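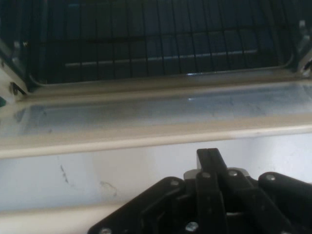
Finding a wire rack in a dark cavity with the wrist camera

In this tutorial I explain how we set up the perception part for the task "pull the oven rack" in the Milico planner. The rack is thin, black, and it stays in front of a black background, so the depth image is almost useless. I lost much time before I accepted this. The method below uses only the colour image from the wrist camera and the known position of the arm.

You need Milico already installed, a calibrated wrist camera, and a small oven with the door open. I suppose you have done the hand-eye calibration from the earlier page. If your calibration is older than the last time you removed the gripper, please do it again now.

Step 1. Fix the exposure

Turn off the automatic exposure. The open door and the surface below it are pale and fill a big part of the view, so the automatic mode makes the picture darker and the inside of the oven becomes one black area. Set the gain to the lowest value, and then raise the exposure until you can see the rods of the rack on your screen. The door will be too bright. This is fine, we do not need details there.

exposure_auto: false
exposure_value: 700
gain: 0

The value 700 is good for our room in the afternoon. In the morning I use less. The unit depends on your driver, so do not copy my number without looking at the result.

Step 2. Mask the gripper

The gripper is always visible in the wrist image, and its edges are strong. If you leave it in, the line detector will find the finger plates before it finds any rod. Move the arm to a free place, open the fingers completely, and run:

milico mask record --camera wrist --out gripper_open.png

Repeat with the fingers closed and save it under another name. The planner chooses the correct mask from the finger position. Screw heads are shiny and sometimes make small holes in the mask, so fill the holes with the option --close.

Step 3. Remove the door glass

My first version found rods in the door. The glass of an open door reflects things, and smudges on it can look like short lines. Hatem Nasr suggested to find the front lip of the door first, as one long pale band, and to ignore everything between this band and the opening of the cavity. We do it like this now. You can clean the glass also, but the program should work with a dirty one.

Step 4. Detect the rods as a group

Do not try to accept or refuse each rod alone. The rods are parallel in reality and they have equal distance, so search for this pattern. First increase the local contrast inside the cavity, then run the line detector, then keep the group of lines which meet in the same vanishing point.

min_line_length: 70
max_angle_error: 2
min_group_size: 5

If the back of the cavity gives a pale reflection, you will see the rods broken in pieces where they cross it. Join the pieces which lie on the same line before you check the length. I had these two operations in the wrong order for a long time.

Step 5. Get the position

One image gives the direction of the rack but not a safe distance. Move the wrist sideways by 22 mm, take a second image, and let Milico match the two groups:

milico rack estimate --views 2 --baseline 22

Because the rods repeat, the match can jump by one rod. To prevent it, use the side supports as a reference. At least one support must be visible in both images. When the match has jumped, the distance is wrong by a large amount and you will notice it in the viewer.

Step 6. Test before contact

Set the speed limit low and ask the planner to stop 100 mm before the rack. Compare the drawn model with the live image. When Genji Yagi repeated my steps on his own arm, his model was turned a little to the left, and the cause was the old calibration. Only when the model lies on the rods should you allow the grasp.

Common problems

No group found: the exposure is too low, or the mask is for the wrong finger position.

Group found below the opening: the door band was not detected. Check that the lip is not hidden by the gripper.

Position changes between runs: wait until the arm has stopped completely before each image. I added half a second of waiting in the script.

The pulling motion itself is on the next page, together with the force limits.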